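From: Uyên Hà
To: claline-users
Date: 28 Apr 2021
Subject: Re: Mesh size after import

On the list, Femgate wrote:
> My soap mold model comes out of Claline with 2,103 faces, and the
> print shop only takes files under 2,000. Is there a way to bring it
> down without redrawing the whole thing? I tried the smooth tool and
> the count went up.

The smooth tool adds faces, so leave it off until the end. Open the import panel, set the reduce slider to 40 and run it once. If you run it twice it starts eating the thin walls, and you won't get those back with undo after saving.

Check the rim of the mold afterward. Mine had a small gap there in December, and the shop sent the file back. Fill holes fixed it — it's in the repair menu, at the bottom.
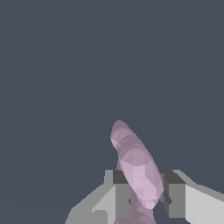

Pale pink shape with flat facets, plain dark background.

Facets don't matter much on the outside of a mold. On the inside they do, because the soap picks up every edge. I keep the inside as a separate part and leave it at full detail, then reduce only the shell.

Also, look at your units. Abella exports in inches by default and Claline reads everything as millimeters. A 139 mm mold should still say 139 after import. If it doesn't, change the setting in Abella and export again.

The older notes are on the Dastatbridge page under "Import."

Uyên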